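首页 床上用品 床罩与盖毯 绗缝系列
Drurnelis 玫瑰绣花绗缝床罩 灰白色
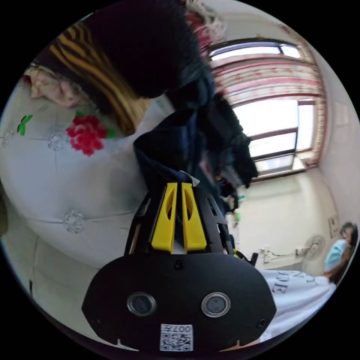 灰白底绗缝面与红玫瑰绣花，旁为深色衣物和条纹毯

售价:784 元
货号:DR-137
颜色:灰白 / 红玫瑰
尺寸:单人 双人 加大(请先选尺寸再加入购物车)
库存:有货
评价 查看全部
加入购物车 加入收藏 分享

商品介绍

床罩这种东西，年轻的时候觉得是长辈家才有的，到了某个岁数突然想给自己买一条，买之前还要在购物车里放上三个星期，假装是在比价。Drurnelis 的玫瑰款就是给这类客人准备的。底色是偏冷的灰白，绗缝线把面子分成一块块鼓起来的软格，上面绣着大红的玫瑰，花瓣一层叠一层，叶子是绿的，绿得毫不谦虚。

我们收到过建议，希望出一款“低调一点的玫瑰”。设计师 Védís Stougaard 认真考虑过，画了一版灰玫瑰，打样回来挂在办公室墙上，路过的同事都以为是没洗掉的茶渍。所以红的还是红的。如果您的卧室走的是极简路线，灰白的那一面很配合您，玫瑰则不一定。

适合什么样的床

本品首先是一条床罩，其次才是盖被，再其次(从客服收到的来信看，其实是最常见的用途)是衣服中转站。白天脱下来的外套、洗完还没叠的裤子、说好明天还要穿一次的毛衣，都会在床罩上堆着。绗缝面有起伏，布料搭上去比搭在光面床罩上稳一些，不容易顺着床沿往下滑。深色衣物放在灰白底上特别显眼，早上摸黑找黑毛衣的人应该会领情。

相应地，灰白底也会把深色衣物掉的毛展示得清清楚楚。抓绒、起毛的针织衫、新买的黑色牛仔裤，建议先洗过一两遍再长时间放在上面。牛仔裤染色的问题我们在售后页面单独写了一段，写的时候心情不太好，请谅解语气。

规格与用料

面料:棉 80%，其余为聚酯纤维
里料:平纹布，与面料同色
填充:聚酯纤维棉，每平方米 400 克
绣花:机绣，玫瑰与叶片，绣线单独染色
包边:同色布斜裁包边
包装:无纺布拉链袋，附洗涤说明卡一张
不含:枕套、床单、毯子、床，以及收拾床的人

填充量比我们的春秋款厚。铺在床上边角会自然下垂，不会翘；盖在身上有点分量，喜欢被压着睡的人会满意，喜欢把脚伸出去的人请自行掌握。南方没有暖气的冬天，单独盖它是不够的，请不要因为买了一条床罩就把羽绒被送人，有客人这样做过，后来又来信问我们能不能帮忙要回来。

和毯子怎么搭

玫瑰款的配色看起来难伺候，真铺起来比想象中好相处。我们自己喜欢在上面搭一条暖色条纹毯，芥末黄配棕色、深棕色的宽斜纹，压在床尾或者随手扔在一侧都行。黄和棕能把红玫瑰的火气收一收，灰白底夹在中间当和事佬。

也有人喜欢花上加花，搭红底或米色底的碎花布。店里意见分成两派，采购 Hui-mei Shek 支持，理由是“反正已经有玫瑰了”；仓库的 Ikhsan Raju 反对，理由是他每次拍发货照都分不清哪朵是床罩上的。两边都说得通，目前暂无结论。

不太建议的搭配:大面积荧光色、另一种红(尤其是偏橘的)、印着动物头像的绒毯。最后一条纯属个人口味，您家的老虎想躺哪里都可以。

洗涤与保养

洗之前先看看床罩里有没有裹着别的东西。袜子是常客，遥控器也出现过。

冷水，轻柔程序，装进大号洗衣袋，绣花面朝里折。洗衣机容量太小的话请送洗衣店，硬塞进去的结果是中间没湿、外面起皱，转起来整台机器还会往厨房方向走。洗涤剂用中性的，不要漂白，绣线上的红色对漂白剂没有任何抵抗能力。

脱水用低速。晾的时候平铺在两根杆子上，水分多的时候不要单点悬挂，填充会往下坠，坠完就成了一条上薄下厚的床罩。阴凉通风处晾干，中间翻一次面。烘干机可用最低温，熨斗请从里料那面走，避开绣花，玫瑰被熨平以后会很像贴纸。

日常打理用滚轮粘毛器就好。遇到绣花的地方把粘毛纸换成旧的那张，黏性太强会勾线。如果已经勾出线头，用钩针从背面拉回去，千万别剪。关于“千万别剪”这句，洗涤说明卡上印了粗体，仍然有人剪。

收纳

不铺的季节先彻底晾干，顺着绗缝线折，绣花折在里面，放回随附的拉链袋。不要抽真空，软格被压扁后要花几天才能鼓回来，有几格可能从此闹情绪。袋子上面也不要堆冬衣。我们知道您会堆，至少把靴子拿下来。

与同系列的区别

Nesutard 素面款:同样的灰白底，没有绣花，填充薄一档，适合和别人共用卧室而对方不接受玫瑰的情况。
Flirnitz 双面款:一面灰白一面深灰，包边加宽，能机洗也能扛猫。猫的部分不在质保范围内。
本款:有玫瑰。

三款同尺寸之间可以换货，补差价即可，运费各付一程。绣花款换素面款的居多，过一阵子又换回来的也有，请保留吊牌。

客人评价(节选)

Chak-lun Lam:给我妈买的，她说太艳了，然后第二天就铺上了，并且请邻居来看。厚度不错，角落有一根线头，自己处理掉了(看到说明卡之前处理的)。

Hsin-yi Lui:颜色和页面上接近，灰白偏灰，想要奶油色的别买。玫瑰比我预计的红。堆了一周衣服之后拿开，格子还是鼓的，这点要表扬。扣一颗星给洗衣袋，要另外买。

Siu:先生问为什么床上有花，我说一直都有。他信了。

常见问题

会起球吗
面料本身不太会。长期跟起毛的针织衣物摩擦，会沾上别人的球，用滚轮处理。

绣花硌不硌人
背面有里料隔着，盖在身上感觉不到线脚。直接趴在玫瑰上午睡的话，脸上会留印子，消退时间因人而异。

宠物能睡吗
能拦住的话您也不会来问了。爪子长的请先剪一剪。

可以铺在沙发上吗
单人尺寸可以。坐下起来次数多了绣花会磨，建议把有花的部分放在靠背那一侧，客人也看得见。

灰白色耐脏吗
不耐。深色我们也卖，见 Flirnitz 双面款。

配送与退换

现货下单后从仓库直接发出，加大尺寸的包裹体积不小，快递柜通常放不下，请留一个白天有人接的地址。收到后先不要拆吊牌，铺开看一看绣花和包边。未洗涤、未使用、吊牌完整可以退换；已经堆过衣服的，请把衣服取走再寄。去年 December 那批退货里有一件相当好的黑色开衫，至今挂在仓库门后面，主人凭描述可领。

质保覆盖脱线、包边开裂和绣线在正常洗涤下的褪色，不覆盖牛仔裤、咖啡、漂白剂和剪刀。

页面更新:7/26/21

相关商品
Nesutard 素面绗缝床罩
Flirnitz 双面绗缝床罩
大号洗衣袋
滚轮粘毛器 替换纸

联系客服 售后说明 返回顶部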